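Zimum Open Day, Brargate
June 2024

The Fellura cell ran all day on carpet in the demonstration hall. The task was handling of molded and stamped panels. Visitors stood at the edge of the carpet.

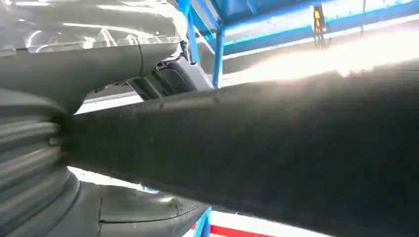
Wrist cameras record throughout each run. Ishida supplied the control software, installed in April.

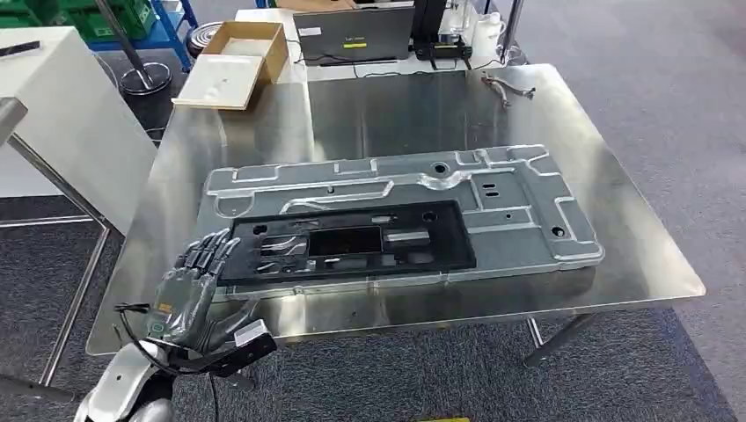 Panels vary in stiffness, and grip force is set per part number. The library holds 11 part numbers. 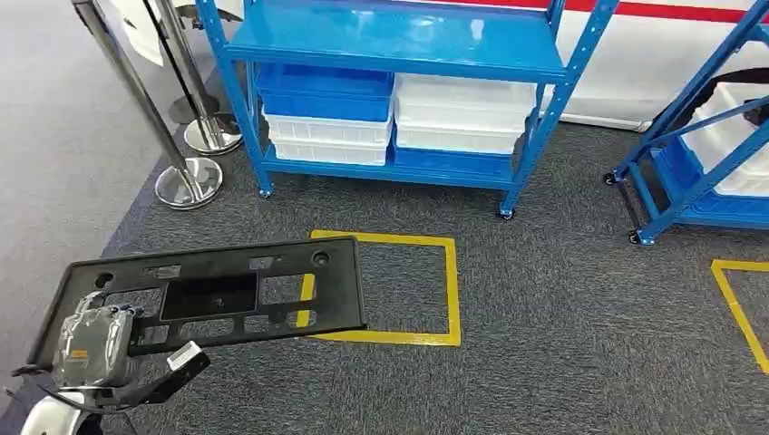

Placement tolerance for the floor positions is 2 mm. Runs were repeated on request.
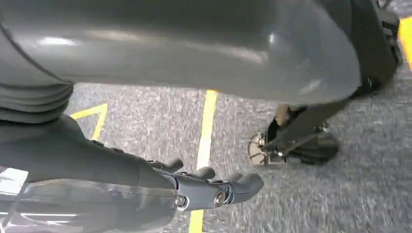
Gripper and foot over the taped carpet, wrist camera.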